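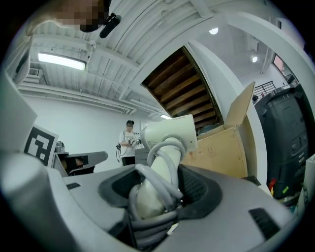
Gripper in hand at the back wall, with the arm up front

Hi all,

Sorry for the slow answer, I had the thread starred and then February got away from me. A few of you asked how the gripper work is going at Kanby and whether it has changed anything for the people on the floor, so I'll try to tell it from my end. I'm only one of the people who does the demonstrations, so take it as that.

The short version is that my job has gotten weirder and my back feels better. I used to spend most of a shift unpacking, putting fittings with the right basins and checking boxes against the sheet. Now a good chunk of it goes to doing those same things slowly, with a gripper in each hand, so there's a record of how it's done. The quota is 128 good runs a shift between all of us. A run where you drop something or cross the cables doesn't count, and yes, I have crossed a lot of cables.

You find out fast how much your fingers do without asking you! I can tell a faucet seal is sitting crooked by feel, and with two curved gripper fingers I get none of that, so I have to look, back off and come in again from the side. First week I was so mad at it. By the 21st try at one little connector I had a way that worked, and that's the way I've shown everybody since (Janau does it left-handed and gets it quicker than I do, so what do I know).

What bugs me is the pay sheet. Demonstration hours are still booked as "other," the same line as sweeping up. We brought it up with Rarance and got a friendly answer with no date in it. If any of you have a proper job title for this kind of work at your place, please send me the wording, I'd love to just copy it.

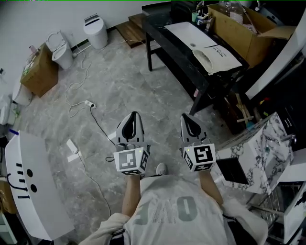 Ro-un Ma wrote:
> We went through this at Seo with the packing cell. We were told we needed
> 3000 runs before the arm could try anything by itself, and people were
> scared that run number 3000 would be their last day. It wasn't, but the
> work did move around. Two of us ended up resetting the station all day,
> and that got old quick. I'd ask now who does the resetting and whether
> it rotates. And get the breaks in writing, holding those grippers out in
> front of you is hard on the wrists.

Ro-un, thank you for this, I read it out at lunch. We don't rotate resetting, it just lands on whoever is standing closest, and after your note we're going to put up a sheet. Wrists, same story here. I was good for the first hour and then couldn't open my water bottle. We take ten minutes off every hour now but it's only a habit and I can see it slipping the next time we're behind.

On the "last day" question, I asked straight out. I was told the arm would get the repeat unpacking and we'd keep customer orders and anything fragile. I half believe it. We're at 235 runs on the current task, so it's early, and I'd like that promise on paper before the number gets big.

One more thing for the folks starting out: wear sleeves you can push up, and tape your cables to the floor before you begin. I'll write again when I hear about the pay line.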